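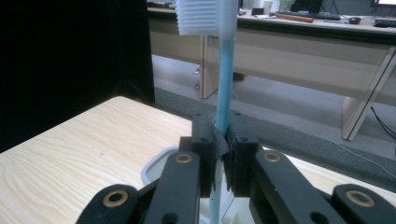

Call for Contributors: The Second-Desk Anthology

Haworth Women's College alumnae office is looking for 25 graduates who have worked in or near politics and are willing to write about it under their own names. We are after the people at the second desk: schedulers, bill drafters, district caseworkers, the woman who knew which elevator was broken and planned the senator's morning accordingly.

The book will be edited by Marama Prendergast and Shafiq Sarkar. Marama spent seven years answering constituent mail for a state representative and can still fold a letter in thirds without looking. Shafiq edited our last collection, which sold 300 copies, a good share of them to his relatives.

What we want

One essay per person, true, and about something you did yourself. Losing campaigns are welcome. So are city councils, school boards, water districts and that one summer you registered voters outside a grocery store and got sunburned on half your face. We have enough essays about meeting a president in a hallway. If you met a president in a hallway, congratulations, and please write about the hallway.

You do not have to be a writer. You do have to answer email, take edits without going silent until spring, and tell us before you submit if anything in the piece is covered by a confidentiality agreement. "I think it's probably fine" has cost us a chapter before.

Any party, any level of government. Current candidates should wait for the next volume — we don't print stump speeches, however moving the part about your grandmother.

What you get

A flat fee of $300, two copies of the book, and a seat at one reading if you want it. Travel to the reading is covered by coach or train. Aroha Henare handles bookings and has heard every argument for a rental car.

How to apply

Send a one-page pitch and a short bio to Aroha at the alumnae office. Put your class year in the subject line. Please don't attach the finished essay; Shafiq will read it anyway and then we'll be behind.

Pitches are due by the end of July. We'll hold an open call by phone for questions on a Wednesday evening before that, at 7 p.m., and anyone who writes in will get the number. First drafts run to around 2,500 words and are due eight weeks after you hear from us.

Graduates who applied last time and were turned down may apply again. Corey Henare did, and he's on staff here, so we had to turn him down twice.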